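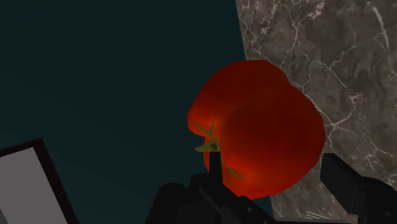 Herkport School Meals Program
Progress report, second reporting period
Prepared by Uthai Nuchit, program office

1. Status

The program remains on schedule against the revised work plan. Lunch service is running at 19 of the 22 schools named in the grant agreement. The remaining three are waiting on electrical work before their walk-in coolers can be connected. The contractor, Soltier, has given January as the completion month for all three sites.

2. Output

Average daily lunches served in the period came to 3,844. Free and reduced-price meals are recorded separately and are listed in Annex A. Breakfast service, which was not part of the original scope, was tested at one school with an average of 867 meals a month. It was paid for from the district's own budget and no grant money was used.

3. Menu and purchasing

The four-week menu cycle was revised once. Two baked pasta dishes were dropped after plate waste checks and replaced with a rice dish and a bean stew. Fresh produce is now bought under a single contract with Chaiyaporn, replacing separate orders placed by each school. Deliveries arrive before 7 a.m. Late deliveries are logged by the kitchen lead and deducted from the monthly invoice.

The price of cooking oil rose during the period and the line is overspent. The overspend is covered by savings under paper goods.
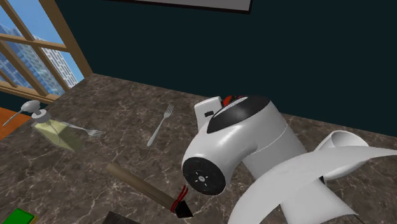 How will the program cover kitchen staffing at the three remaining schools?
Staff for those sites have already been hired and are working shifts at neighboring schools until their own kitchens open. Their wages are charged to the staffing line as budgeted.

4. Training

All kitchen leads completed the food safety course. Renzo Bianchini delivered the allergen module and revised the labeling sheet, which now lists ingredients by dish and by supplier. Refresher sessions will be held once per term.

5. Issues

Meal counts from two schools were entered twice in the first month. Snædís Ravn corrected the records, and the figures in section 2 reflect the correction. The counting software, Ilham, now rejects a second entry for the same school and date.

6. Next period

Connect the remaining coolers and begin service at those sites.
Submit the equipment inventory.
Request approval to move unspent paper goods funds to food purchasing.

Annex A: Meals by category
Annex B: Budget against actual spending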